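Celtstead Community Hall
Emergency and Lockdown Readiness Check
Checked by: Letay Gudeta
Walked with: Enda Kinsella
Date: May 2, 2025
Posted room limit, main hall: 200

1. Exits
Front doors open outward - OK
Side door to parking lot - OK
Back door by kitchen - NEEDS WORK
Comment: The back door sticks at the bottom and takes a hard shove. Same note as in April. Enda has asked Drultton for a price on planing or replacing it. Until that is done, prop it open during any event over 70 people and put a greeter next to it.

2. Locks
Main hall locks from inside - OK
Office locks from inside - OK
Classroom 2 locks from inside - FAIL
Comment: Classroom 2 still needs a key from the hallway side. Parents asked about this one after the shooting at the Clalar mall and they were right to ask. Order a thumb-turn lock. No children's groups in that room before it goes in.

3. Announcements
PA heard in main hall - OK
PA heard in restrooms - FAINT
PA heard in kitchen - OK
Comment: We read the lockdown message twice at normal speaking volume. With the fans on, the restroom speaker is hard to make out.

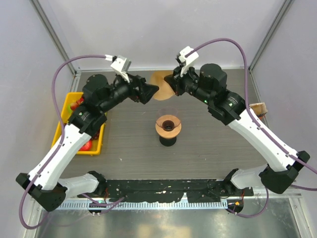

Maxine Tamihana will turn that speaker up and read the message again with the fans running. The wording itself is fine. Keep it short, say it twice, and don't use code words that visitors won't know.

4. First aid and bleeding control
Kit on wall by office - OK
Kit on stage left - INCOMPLETE
Comment: One tourniquet and the gloves are missing from the stage kit. Gauze is in date. Replace and reseal - the seal was already broken when we got there.

5. People
Staff who have done the drill - 43
Staff still to do it - 2
Comment: Girish Dhillon is running a make-up session for the last two. A few people said the April drill upset them, so he will tell everyone beforehand what will happen and let anyone step out. No fake gunfire sounds.

6. Afterward
Meeting point sign in place - OK
Counseling contact sheet in office - OUT OF DATE
Comment: Old phone number on the sheet. Reprint and put a copy in the kitchen too.

Open items go to Letay. Recheck the back door, Classroom 2 and the stage kit first.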